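Rikow Hand-Held Gripper, Pair (left and right)
Sold by Julurora Equipment, Sultbridge

Price: 1,360 per pair
Weight limit for one finger set: see the data sheet
In stock, sent from Sultbridge in 11 working days

The Rikow is a two-finger gripper that you carry by hand. The black body has two round lenses side by side, and the yellow fingers sit above them on a slotted black frame. We sell it mostly to teams who want to test a finger shape on real household work before they buy an arm.
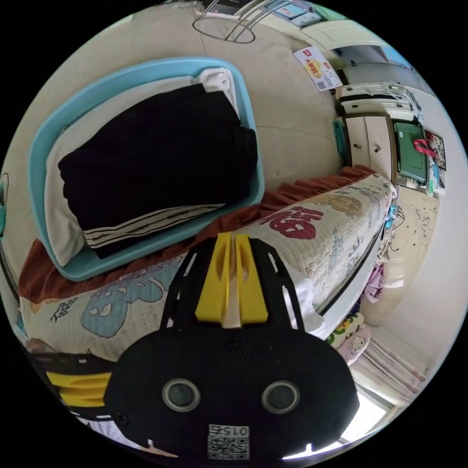 Fingers are changed with a small screwdriver. Please do not use a power tool for this, the thread in the mount is soft. After the change, open and close the fingers slowly a few times and look if both sides meet in the middle.

Compared with the Barrios

In March we tried the Rikow against the Barrios hand-held model, which many customers ask about. Ayman Badawi used both of them with clothes and bed linen. His notes are short, so we give them in full.

"With thin cloth I prefer the Rikow. I can take a single layer from a flat bed and I do not need to press hard. The Barrios has a stronger spring and it is better for towels, but my thumb was tired after one morning. For two-hand work the Rikow is also lighter to turn."
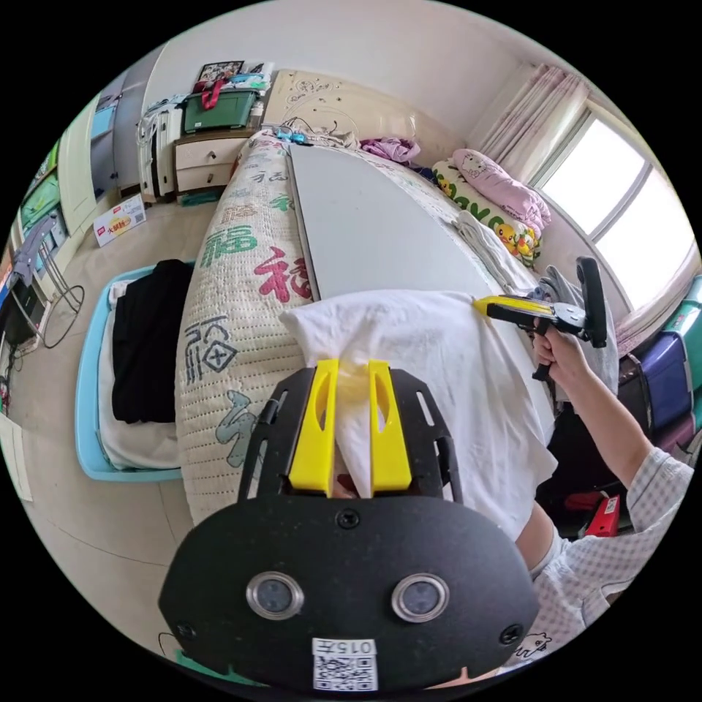 The spring of the Rikow is tested by the maker for 3,000 closings. We advise to change it at 2,000 if you work with heavy fabric. A new spring is not expensive and you can fit it yourself.

Each unit has a label with a QR code near the bottom of the body. Please write us this number when you order spare parts, the older fingers do not fit on the newer frame.

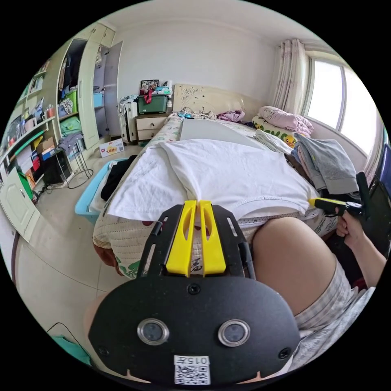
What is in the box

Two grippers, left and right
One spare pair of yellow fingers
Two springs
Screwdriver
Printed guide in English

Cables are ordered separately.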